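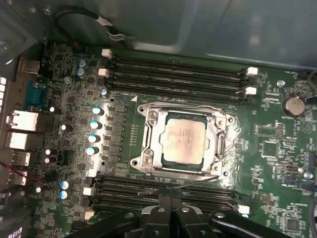
How does a robot learn to do a job with its hands?

Mostly the same way you learned to tie your shoes: somebody shows it, over and over, and then it gets a turn to try. Each time through the job, from start to finish, is called an example, and a robot needs a great big pile of them.

Think back to those shoes for a moment. You probably watched a grown-up make the loops, and you made some very floppy loops of your own, and after a while your fingers just seemed to know. You may have needed a few dozen tries. A robot is a much slower student than you are! At the Silmont workshop in Trirnport, the team has saved 230 examples of robot arms working on the insides of a desktop computer, and they hope to reach 1,000 by the end of September.
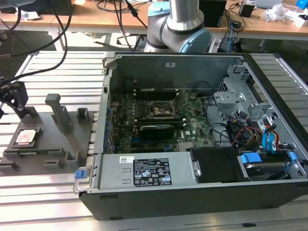
The opened computer on the worktable, with a tray of parts beside it.

So what is inside one example? There are the pictures from the cameras, which work a bit like the robot's eyes, and there is a long list of numbers that tells how the arm moved and how wide its fingers were open. The pictures and the numbers are lined up in time, so the computer program that is learning — the team calls theirs Nisinus — can look at any moment and ask, "When things looked like this, what did the arm do next?"

Now, you might think every example should be exactly the same, but a little bit of difference is a very good thing. If a part always sat in the very same spot, Nisinus might only learn that one spot, and then a tiny nudge would leave it stuck. So between tries people move things over a little, or turn them. Even a clumsy try can be worth keeping, as long as it is marked as clumsy.

Try it at home: teach a friend to fold a paper boat without saying a word, using only your hands. Count how many times you have to show them!

Filed under: Robots & Machines, How Things Learn
7 comments | 2 shares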